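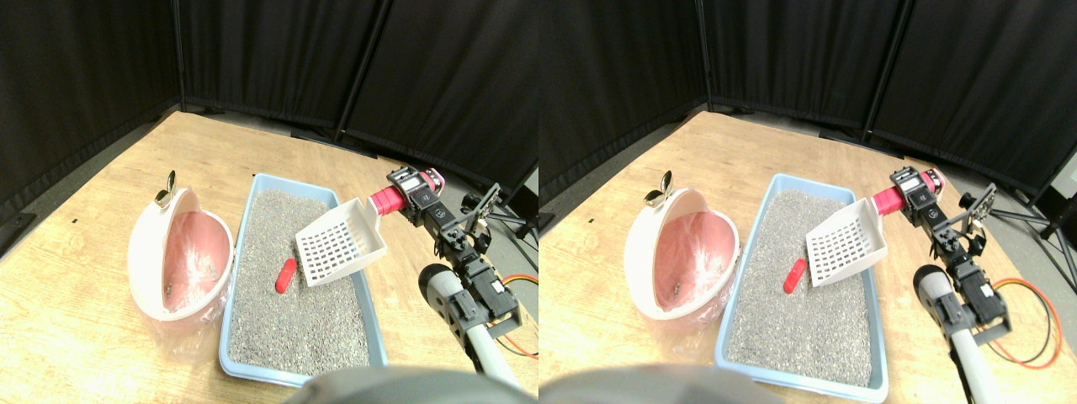
litter scoop duty, take one of many

Robotics club project update! We picked "clean the litter box" for the Nerby student showcase in December. Team name is Sadside (I voted against it, I lost).

No cats involved yet, just the blue tray, clean gray litter and a little red thing sitting on top for the arm to go after. Goal is 1000 practice runs before the showcase and we're at 600, so my evenings are gone lol

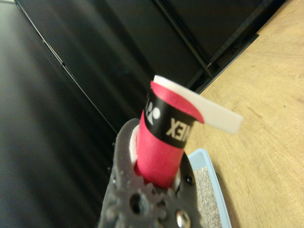

view from the gripper, with a red roll in its jaws

The scoop angle is what's killing us. Too flat and it skates over the litter, too steep and it plows. There are 6 of us on the team and we have 6 opinions!!

Next up is shaking the litter back out without flinging it everywhere. If anyone from team Vurnetti is reading, how are you doing yours??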